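FOR RELEASE IN JANUARY

Flekville Reading Table Gets a New Room, New Hours and a Fresh Tablecloth

FLEKVILLE. I'm Frauke Wiegand, and I run Mok, the little magazine reading room over the hardware store. I've never written a press release before, so bear with me! The short version: we've moved across the landing into a bigger room, we're open again, and everybody is welcome to come up and read.

For those who haven't climbed our stairs yet, Mok is a place to sit down with a magazine or a catalog made of paper. You pick something off the shelf, you open it flat on the table and you stay as long as you like. It costs nothing to come in. If you want to take things home, a yearly card is $25, and that lets you borrow 5 titles at a time (please bring them back, I do send postcards).

The old room had one table and I was forever asking people to scoot over. The new one seats 36, which still makes me a bit giddy when I walk in with the keys in the morning. We painted the walls plain white over the holidays and then stopped, on purpose. I had a whole folder of posters picked out and my sister talked me out of every one of them. Now that I've sat in there for a few afternoons with a seed catalog, I'm glad she did. It's a calm room to read in.

The tablecloths are my favorite part. They're white with a black grid, and I fell for the pattern the second I saw it. I bought the fabric by the bolt and hemmed it myself, so if you spot a crooked hem, that was me at eleven at night. The paper doesn't slide around on cloth the way it did on our old bare tabletops, and a big glossy spread looks wonderful against all those squares. Coffee is allowed at the side counter only! I'm sorry, I know, but white is white.

What will you find to read? Sewing and knitting, gardens, model trains, old furniture catalogs, travel, cooking, and a whole lot of home magazines that people in town have been kind enough to carry up to us. We got 60 new titles with the move, most of them from Gravus, the print shop on Canal Street that closed up its back office last fall and let me go through the shelves before anyone else. I filled my car twice. The pile of lamp catalogs alone is worth the stairs.

We're also starting Arno, an evening get-together for people who like to clip and paste. Bring your own scissors and a notebook, and we'll put out a box of worn-out issues that are past lending. There's no teacher and no plan, you just sit and cut things out and chat with whoever is across from you. The first one is in January at 7 p.m., and the date will be on the street door as soon as I've sorted out the heating.

If you'd like to give us magazines, we'd love complete years best of all, but single issues are fine too. Please leave out anything that's been stored in a damp basement. You can hand them to me upstairs or leave them at the hardware store register with my name on the bag.

Press contact: Frauke Wiegand, Mok, Flekville. Knock loudly, the bell is still on my list.

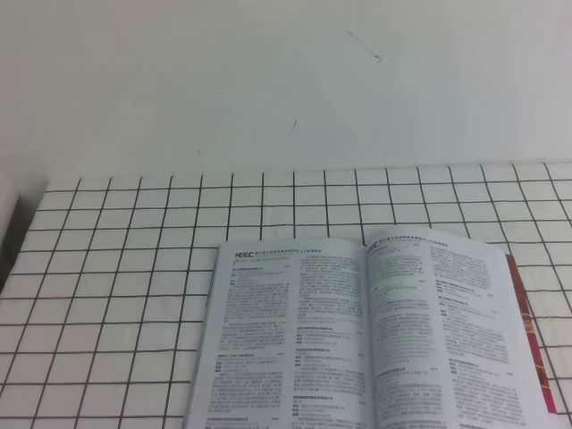

An open publication on the grid cloth at Mok, Flekville.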